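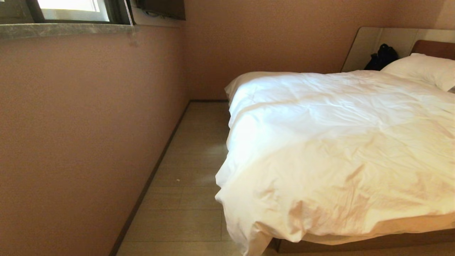 Skamomano, Horen: our room on the second floor, from near the foot of the bed

Hotel Skamomano, Horen
Reviewed by Hannelore Wiegand
Stayed from 12th February, three nights

I needed somewhere to sleep in Horen while I was working at the Bukiseck end of the valley, and the larger hotel by the station was full. The Skamomano is in a side street behind the post office. It takes bookings by phone or through its own website. I booked by phone and was given the choice of a room over the street or one at the back. I took the back.

The room

It is narrow. The bed takes up most of it and you walk along the side between bed and wall. One person with a small suitcase will manage well enough. Two people would have to take turns getting dressed, although the hotel does sell the room as a double. My husband came for the last night and we spent a good deal of it saying excuse me.

The walls are painted a matt pinkish beige, somewhere near dusty rose, with dark brown skirting boards. I didn't expect to like the colour and I did. It is warm in the mornings and doesn't turn grey when the light goes. The paint has been put on smoothly. I have stayed in plenty of places at this price with woodchip or a shiny magnolia, and this is better than either.

The window is set fairly high in the long wall and has a very dark frame. It lets in a lot of light, more than you would think for a room of this width. Under it is a grey mottled stone sill. It sticks out a little from the wall, enough for a glass of water, a phone and a pair of glasses. I used it as a bedside table for the whole stay. It gets cold overnight, so the water was nicely chilled by morning.

There is a cord hanging at the right-hand end of the window. It needed a firm, slow pull. If you tug it quickly it sticks. Once everything was closed the room was dark enough to sleep in until eight, with a thin line of light down one side.

The television

It is a flat screen, mounted high up near the ceiling in the corner where the two walls meet. From the bed this works if you have two pillows behind you. With one pillow you are looking too far up, and I had a stiff neck after a film. It would be better a foot lower. The remote control was in a drawer and not on the bed or the shelf, so look there first. The sound is thin but clear, and I couldn't hear anyone else's set through the wall.

The bed

The mattress is firm. If you like a soft bed, ask about the rooms on the floor below, where I'm told the mattresses are older. I sleep badly on anything that sags, so this suited me. The duvet was a medium weight and a second blanket was in the wardrobe. Four pillows came with the bed, all of them the same, which seems a waste. Two flat and two full would have been more useful.

Bed linen was clean and had been ironed. It wasn't changed during the three nights and I didn't ask for it to be.

Bathroom

Shower only, no bath. The water takes a minute to come through hot and then stays hot. Pressure is average. The shelf over the basin holds a toothbrush mug and not much else, and there is one hook on the back of the door for both towels and clothes. Bring an over-door hanger if you have one. The extractor fan comes on with the light and carries on for six minutes after you switch it off. I timed it on the first night when I couldn't get to sleep.

Noise

The back rooms look on to a yard where the bins are kept. They were emptied early on my second morning, and that was the only time I was woken. The lift can be heard from the corridor but not with the door shut.

Food

Breakfast is served in a room off reception until ten. Bread rolls, cheese, cold meat, boiled eggs, yoghurt, decent coffee from a jug. There is no restaurant in the evening. I ate twice at the Kashyap, on the corner opposite the post office, and would go again for the lentil soup and the flatbread. It closes early during the week, so go before eight.

Staff and paying

Reception is staffed in the day. If you are arriving late they leave your key in a box by the side door and text you the code. Mine worked at the second attempt. You pay on leaving, by card or cash, and the local tax is added then. It wasn't in the price I had been given over the phone. It was a small amount but I would have liked to know.

I stayed here once before, in November a few years ago, when the radiators were hard to control. They have since been fitted with new valves. I left mine on 3 all night and was comfortable.

Good points: quiet at the back, firm bed, plenty of daylight, pleasant wall colour, proper sill to put things on.

Less good: narrow for two, television too high, one hook in the bathroom, local tax not mentioned.

Would I stay again? On my own, yes, and I have already booked for the next time I'm working up the line. For two people I'd ask for one of the front rooms, which are said to be wider, and put up with the street.

Overall: 4 out of 5

Recent reviews
Three guest houses on the Bukiseck line
Kashyap, Horen: lunch and evening menu
Small suitcases for short trips
Travel kettles compared
Where to leave your bags in Horen
Over-door hooks and hangers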